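From: Marjatta Lahtinen
To: Berden household list
Date: Wednesday, February 7, 2024
Subject: Re: folding on the bed or at the shelf?

Khaa Cao wrote:
> I fold everything in the living room and by the time I've
> carried it to the closet it has all come undone again. Do you
> fold on the bed, or right at the shelf? And how do you keep
> dark T-shirts from creasing across the print?

Dear Khoa, and everyone,

What a nice question to find in my mail this morning! I'm a bed folder and have been for years. I strip the bed first, tip everything out on one side and keep the other side clear for the piece I'm working on. Anything with a print I lay out flat, take by the top edge with both hands and smooth before I make a single fold.
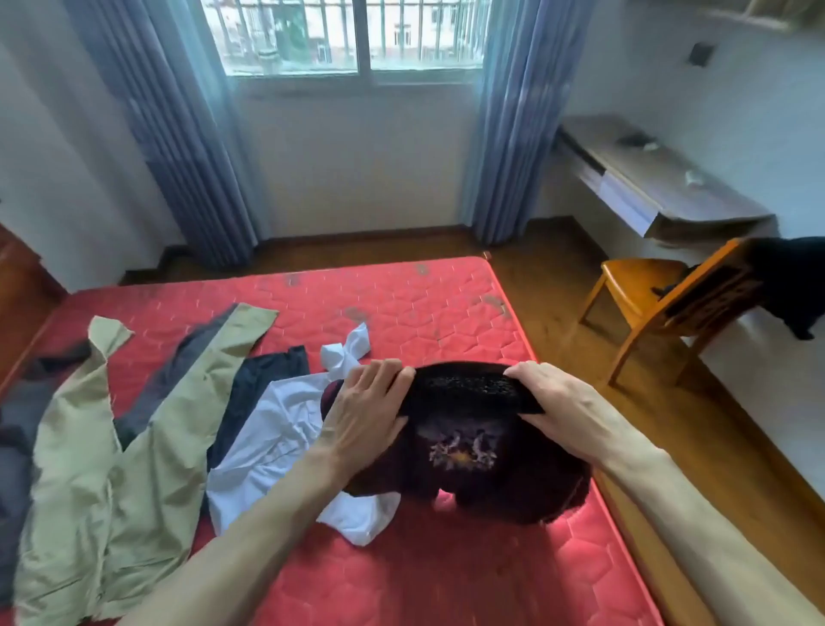
The dark top with the little print, and the rest of the pile waiting its turn.

For the print, I bring the sides in behind it and then fold up from the bottom in thirds, so the picture stays flat on the front. Ditte told us in January that she slips a sheet of tissue paper inside, and I mean to try it - though I know I'll run out of patience by the third shirt.

As for the carrying, I take one piece at a time (yes, it's slow, but I like the walk).
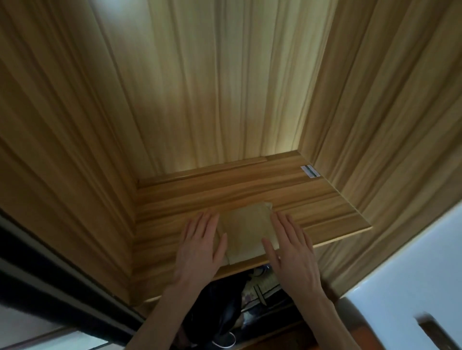 Once it's on the shelf I press it down with flat hands, give it a moment, and only then go back for the next one. Pants go at the bottom and shirts on top, and I stop before the stack starts to lean.

Do write and tell us how you get on, Khoa.

Warmly,
Marjatta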